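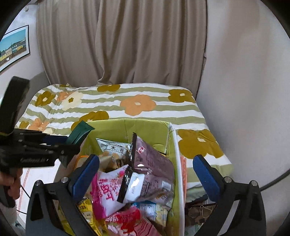 图4-1 双手持夹爪作业:零食收纳筐与床面取放

文/Asmaa Bouazza
2019年9月24日 星期二

第四章 故障与安全:夹取软包装时的滑脱、挤破与互撞

本章适用于Flusach手持夹爪(左手件与右手件)配合Grarura记录软件使用的场合。如果你是从第一章老老实实读过来的,请接受作者的敬意。多数读者是包装袋破了以后直接翻到这里的,也欢迎。

4.1 先停下来

出现以下任何一种情况,按4.2处理:
· 袋子在指垫之间打转或下滑;
· 听到“噗”的一声;
· 左右两只夹爪碰到一起;
· 手柄扣到底,指尖却没有合拢。

注意:袋子正在往下掉的时候,不要用另一只手去接。饼干摔到床上的后果是饼干碎了,手指伸进两片指垫之间的后果要写事故报告,报告一式两份,比饼干麻烦得多。

4.2 停止步骤

1. 保持手柄现在的位置,数到二。突然松手会让袋子弹出去,方向由袋子决定。
2. 把夹爪降到离床面一掌以内,再慢慢松开。
3. 在Grarura里按“中止”,不要按“完成”。按了“完成”的失败记录会混进合格数据,Plestness项目就是这样攒下了2,919条“成功”记录,后来一条一条重看,看的人是我。
4. 把夹爪平放,指尖朝外,线缆理到身体一侧。
5. 在备注栏写明故障代码(见4.5)。“手滑”不是故障代码。

4.3 滑脱的检查

1. 看指垫。齿纹里最容易积的是糖霜和床单上的绒毛,用干的软刷顺着齿纹刷。不要用湿巾,湿巾留下的那层东西比糖霜还滑。
2. 看指垫是否对正。把夹爪合到剩一条缝,对着光看,缝应当上下一样宽。上宽下窄的,松开指根螺丝重新调。
3. 看螺丝。两指的螺丝要交替拧紧,每次四分之一圈。一次把一边拧死,另一边就再也对不正了,然后你会怀疑是厂家的问题,然后给我打电话。
4. 空夹十次,再夹一个没开封的软包。仍然滑脱的,更换指垫,左右同时换。
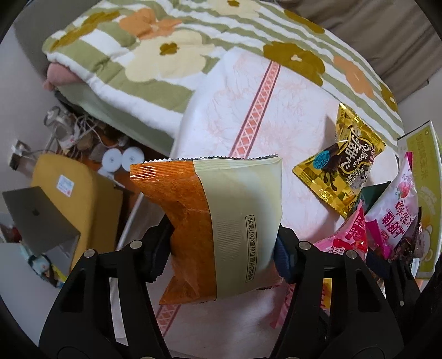 充气包装夹在中段最稳,压住袋子的两侧,让封口的锯齿边露在指垫外面。夹封口看起来省力,提起来以后袋子会像钟摆一样晃,晃到第三下通常就告别了。袋子略有倾斜可以接受,不必放下重来;下角碰到夹指,也不算故障。

4.4 挤破的检查

夹爪没有力反馈,手柄上的手感大部分是弹簧给的。也就是说,你觉得“刚刚好”的时候,袋子可能有不同意见。

1. 把限位环调到比包装最厚处略窄的位置,锁紧。
2. 合拢到指垫贴住袋面,停一下,再加一点。袋面起皱就够了,袋面绷亮就过了。
3. 提起前先轻轻一抬,袋子跟着走再继续。
4. 硬盒与软袋混放时,先取软袋。把硬盒从挤得很紧的筐里往外拔,旁边的软袋会替它承受一切。

警告:袋子破裂后,碎屑进入指根铰链,必须停用该件夹爪,拆下护盖清理。不要靠反复开合把碎屑“磨掉”。La型护盖的卡扣只能承受有限次数的拆装,具体多少次,供货方的说法和我们抽屉里的断卡扣不一致。

4.5 双夹爪互撞

两只夹爪同时伸进一个筐,是本手册收到投诉最多的动作,也是大家最爱做的动作。

1. 开始前约定哪一只先进筐。口头约定即可,但要说出声来。
2. 后进的一只停在筐沿以外,等先进的那只带着东西离开。
3. 两只夹爪的线缆不得交叉。交叉了就先放下夹爪再解,不要举着转圈。
4. 发生碰撞后,即使看不出损伤,也要重做4.3的第2步和第3步。

故障代码:
280 滑脱,包装完好
281 滑脱,包装破损
285 挤破
290 夹爪互撞
100 其他(必须附文字说明;只写“其他”的,退回)

4.6 恢复作业

1. 清走床面和筐内的碎屑。碎屑会粘到下一个袋子上,再粘到指垫上,于是你又回到4.3。
2. 破损的包装从本次作业中撤下,不得用胶带补好再放回去。有人试过,胶带粘住了指垫,那条记录里夹爪花了很长时间学习如何放手。
3. 新建一条记录,重新校准开合零点,再继续。
4. 同一件夹爪在一次作业中第二次报281或285,当天不再使用,挂红牌,连同备注交给设备保管人。

备注:撤下的零食如何处置,不在本手册范围内。掉在地上的除外,那些请扔掉。

最后更新:9月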